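Skirel Project Report, Section 4: The Slipping Brush
April 27, 2021

We gave our sweeping project the name Skirel, and for the first few weeks it went so well that we got a little cocky! The job sounds easy. Take a brush out of a basket, sweep crumpled paper into a dustpan, and tip the paper into a clear bin. By the end of our first round we had 223 recorded runs and a plan to reach 800 before summer.

Then the brush began to slip. In 84 of those runs the gripper closed, the software reported a good grasp, and the arm set off toward the paper with the brush turning between the fingers (or left behind in the basket altogether). In the worst run the handle caught the basket's rim on the way up, the arm kept pulling, and we had to hit the stop button. We learned a lot from that one.

The fault was in our own code. We had written the grasp check to look only at whether the fingers had stopped moving. They also stop when they pinch the rim, or when they close on nothing at all, so the check passed almost every time. On top of that, we hadn't set any limit on how hard the arm could pull while lifting.
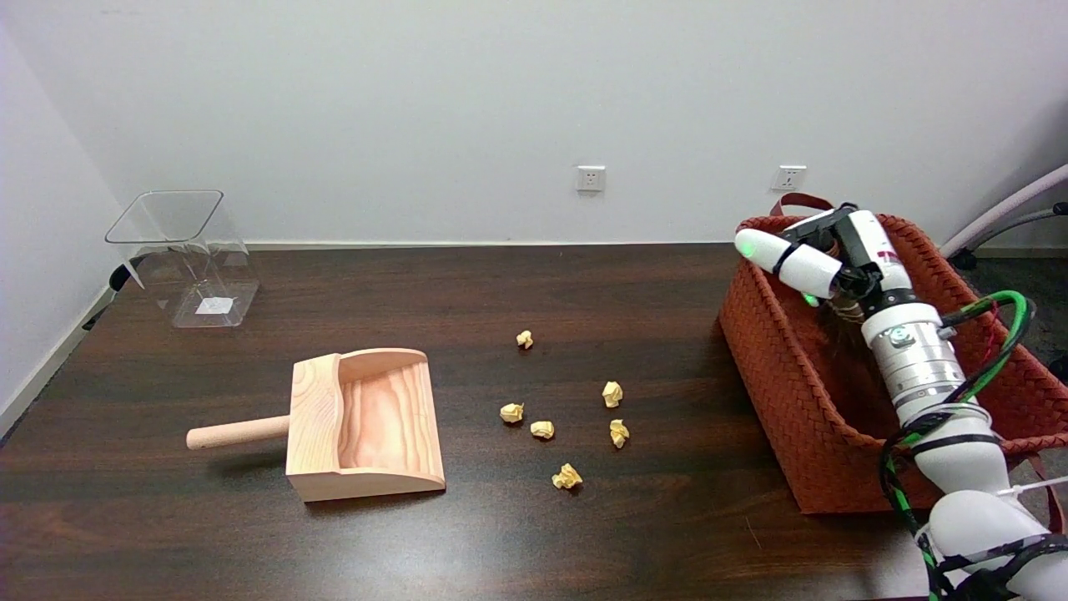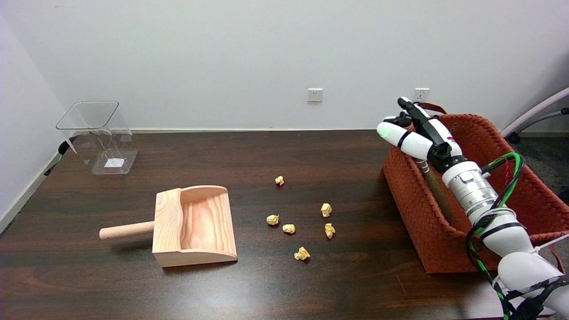

Skirel's gripper at the basket, with the dustpan and paper on the table.

Preben Thoroddsen read our draft and wrote back that the grasp check was the smaller problem. A bad grasp costs you a run, he said, but an arm that keeps pulling on something stuck can hurt a person who reaches in to free it, and he wanted the force limit tested first, with all hands off the table.

He was right, and we changed the order of our work. The lift now stops if the pull goes over our limit, and it stays stopped until one of us resets it from the keyboard. We tried it with the brush tied down on purpose, and seeing the arm give up so politely was one of the best moments of the term!

The new grasp check compares the finger gap with the width of the handle, then repeats the comparison after a short lift. It still gets fooled when the brush lies at a steep angle. We want to fix that in July, before we start the remaining runs.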